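Oct 22, 2021

I spent most of this week on the left wrist of the humanoid we use for cloth work, so I'm writing down what I did before I forget the order.

The complaint came from Brayan Valderrama, who runs the sessions when I'm at Edenley. He said the left gripper was slow to close and sometimes stopped short, so thin fabric slid out of it. The right one was fine. He had already swapped the fingers and it made no difference.

My first guess was the cable. It leaves the forearm, makes a loop beside the wrist and goes into the back of the gripper. If the loop is too tight it pulls when the wrist turns right over, and if it is too big it catches on things. Ours had been tied down too close to the joint in March, by me. I cut the tie, let out 18 mm more and put the new tie on the flat part of the housing. I then turned the wrist through its full range by hand with the power off. It moved freely, and there was no pull on the connector at either end.

That cured the stopping short but not the slowness. Svyatoslav Sydorenko suggested looking at the grip current log before taking anything apart, which was good advice. The current was climbing early in each close, long before the fingers met. I took the cover off and found lint packed round the slide. Towels shed a lot, and we had gone 34 days without cleaning it. I used a soft brush, then tweezers, then a dry cloth. I didn't add any grease because it holds the lint.

Putting it back was simple apart from one screw that I dropped on the carpet and had to find with a magnet. After that I ran the zeroing routine, which has to be done with the fingers empty, and then 50 open and close cycles. The closing time matched the right hand again.

The last job was the new routine for checking both grippers. Brayan wanted cleaning every seven days and I wanted it every 14. We settled on 7. The wrist loop gets looked at on the same day, and whoever does it writes the date on the sheet by the charger.

Then back to handling cloth. 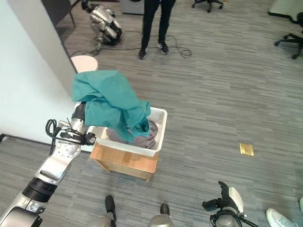
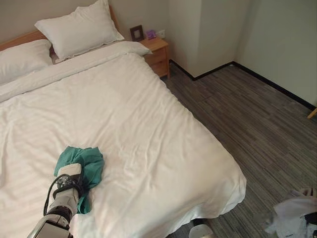

Can the zeroing be skipped if only the cable has been moved?

I'd still run it. Moving the cable shouldn't change where the fingers close, but it is easy to nudge the gripper on its mount while reaching for the tie, and a bad zero looks very much like a worn finger. The routine is short enough that I do it every time the power has been off for work on the wrist.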